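Merance Storage Bench, Model 2478

Last updated: October

The Merance is a closed storage bench for hallways, nurseries, waiting rooms and shared family spaces. It is supplied by Plekisent to households and institutions, and is assembled at the Bălan workshop before delivery. No tools are needed on arrival except for the wall strap, which requires a cross-head screwdriver.

The bench has three compartments of equal width under a single hinged seat. Each compartment has a removable divider, and dividers may be left out where longer items are to be kept. The lid is held by two damped stays and remains open at any angle above the halfway point. Finger gaps are provided at both ends of the lid and must not be covered by cushions.

The seat has been tested in our own workshop through 3000 opening cycles. It is suitable for two seated adults. The bench should not be used as a step.

Finishes: oiled beech, white, slate grey. The Vistari seat pad is sold separately and fastens with 8 press studs. Pads ordered with a bench are packed inside the middle compartment.

Care: wipe with a damp cloth and dry at once. Oiled benches should be treated again once a year with a clear furniture oil. Small household articles and toys may be stored together, provided that anything damp has been left to dry first.
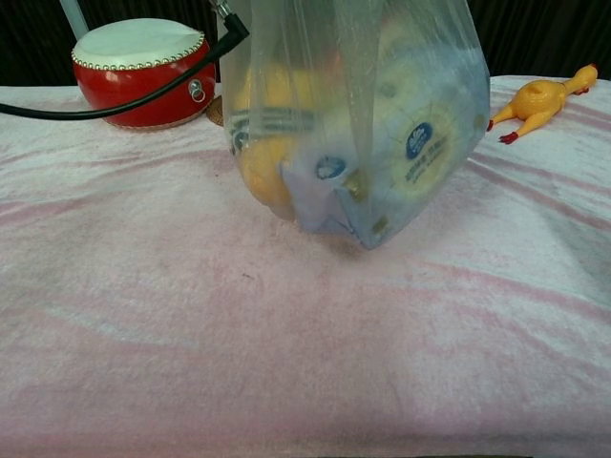
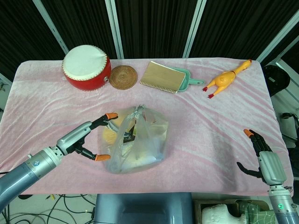 Replacement stays, hinges and dividers can be ordered for all benches of this model. Please quote the number stamped on the underside of the lid. Enquiries from schools and clinics should be addressed to Azadeh Shokri, and questions concerning repairs to Emanuel Stoica at the workshop. Delivery is to the ground floor only unless otherwise agreed in writing.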